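Grindgate robot club list
October 2020
From: Gianni Marino
Subject: Re: the bowl task

Valdir Frota wrote:
> Did you lot try the bowl on Saturday? Ours at Skakine
> kept shoving it across the table!

Hi Valdir, yes we did, and what fun! We've put a bit of tissue in ours and went for the blue plastic piece.
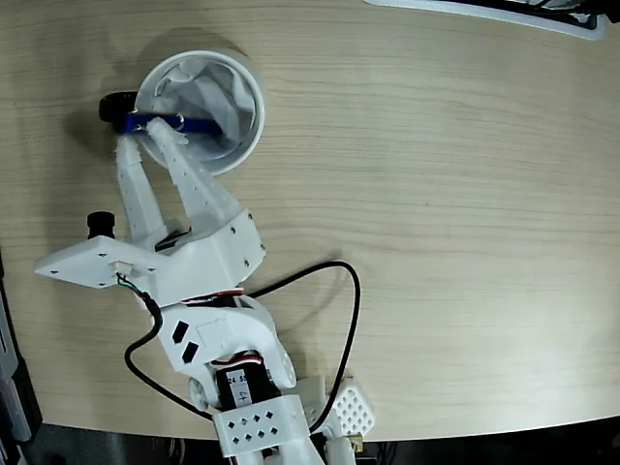

Gripper at the bowl, both fingers on the blue piece

I've slowed the closing speed to 16, so try that first. The wrist camera view is the other thing I wanted to ask you about.
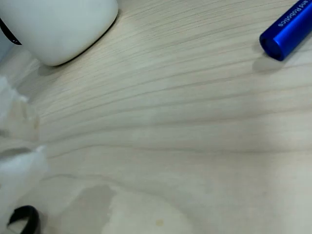 Do you crop yours before training, or leave it all in? We've got 754 clips to sort and I'd love to start before Tuesday!

Gianni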